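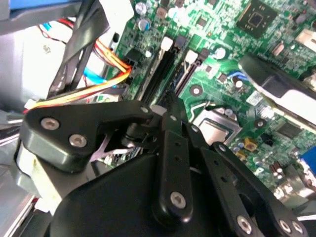 Board 34, green, memory slots both empty. Power lead still in.

Old Boards, Clurkville – gallery page 2
Posted 04/09/2020 by Raíssa Honorato

Quick one, I'm between things. Finally got the boards from the Peixoto clear-out onto the bench and started going through them. New page because the first one was taking forever to load on my phone. Captions are short, notes underneath are longer than I meant. Will tidy up when I get a minute (I said that in October, I know).

If you were at the clear-out and are looking for your own machine, check the sticker number on your slip. Board 34 is up top. Click for the big version, the small one loses all the white printing.

About 34

Came out of a plain tower, no badge on the front, side panel held on with tape. Two people have asked me what make it was. Don't know. The case went to the metal bin before I wrote anything down, my fault.

Best part for me is the slots. Black with white latches at the top ends, nice and clear against the green. I like boards where you can find your way around by color. Some of the later ones in the pile are all one shade and you need a lamp and a lot of patience.

Orange, yellow and red wires going into the black connector to the left of the slots. Standard sort of thing on these, orange is 3.3 volts, yellow is 12, red is 5. Heloísa Guimarães made me a little card with that on it years ago and I still look at it every single time.

Square black chip with the shiny middle, upper right. Several people's favorite already. No idea why that one, but it does look good big. The solder traces around it are very fine, worth zooming in.

What we do with them

People ask so I'll put it here and then I can just send the link.

Case off. Screws in a jar lid, not on the bench. Drives out first and straight into the locked drawer, they go back to whoever handed the machine in, or get wiped if the slip says wipe. Nothing leaves with a drive in it.

Memory out next. Push both latches outward, the stick pops up by itself, lift by the edges. If a latch feels stiff leave it and come back with better light. I snapped one on board 12 and was annoyed all day. Sticks go in the anti-static bags, the silver ones, top shelf on the left. Please stop using sandwich bags!! They are fine for screws. They are not fine for memory.

Power connector. The big one has a clip on the side, squeeze the clip and rock it a little end to end. Don't pull on the wires. I have seen grown adults pull on the wires.

Small plugs for the front panel – lights, power button, reset – take a photo before you pull any of them. The lables are printed on the board but they're tiny, and the plugs look alike once they are off.

Then the board itself, usually a handful of screws round the edges and maybe one in the middle you forgot. It's always the one in the middle. If the board flexes, stop, there's a screw left.

Dust. Soft brush, then the hand blower. Outside if it's a bad one. One of the Bendon boards had what I can only call felt on it.

Battery. Little round coin cell, most boards have one. Comes out before storage, goes in the battery tub by the door. Tub is for coin cells only, the laptop packs have their own box and it has a lid for a reason.

Where they go

Working ones get put back together for the lending shelf. Not fast machines, but they'll do letters and homework and a bit of email. The list is on the door of room 49, write your name and a number we can actualy read.

Not working but complete, those go to the class. Heloísa runs it, bring nothing, wear something without floppy sleeves. First half is just learning what the parts are called, second half is taking things out and putting them back. Green boards are best for this because the white printing shows up well. 34 might end up there, not decided. I haven't written up a result for it yet so please don't ask me if it runs, I'll put it in the notes when there is something to put.

Cracked, burnt, or missing half the parts – recycling. Zurnon take the bare boards, sorted and boxed. No batteries in the box, no metal brackets, no loose cables. They sent one back last time over a bracket and fair enough.

Cables

Separate headache. We have more power cords than anyone could use in a lifetime. Please don't donate power cords. Please DO donate:
old flat drive cables, the gray ribbon kind
case screws, any
memory, any size, even if you think it's useless
keyboards with the round plug, for the really old ones

A few tips for taking your own pictures

Since folks have started sending theirs in, which is great, keep going.

Get close. Closer than you think. A whole board from above looks like a parking lot. One corner with the slots and a connector in it is much more fun to look at.

Slots running on the diagonal look better than slots dead straight, my opinion, argue with Heloísa about it.

No flash. Flash bounces off the solder and you get a white blob where the interesting bit was. Window light from the side, or the bench lamp pulled right down.

Leave a few colored wires in if you can. A stripped board is a bit sad. Orange against green always wins.

Write the board number in the email. Not in the file name, I never see the file name.

Corrections and so on

Someone wrote about page 1 and said I had called a graphics slot a memory slot. They were right, fixed. Memory slots are the long ones with the latches at the ends. I knew that, I was typing with a sandwich in the other hand.

Also the Bendon tower listed as "dead" on page 1 was not dead, the switch at the back was off. It's on the lending shelf now. Sorry to the Bendon tower.

If you spot anything else, email or leave a note in the tray. Especialy if you can tell the exact model of 34 from the printing on it. I've been squinting at the big version and getting nowhere.

More boards going up when I've sorted the slips, they got mixed up with the class sign-in sheets. Page 1 is still there, link at the bottom, slow as ever.

Back to page 1 | Lending list | Class times | Contact Raíssa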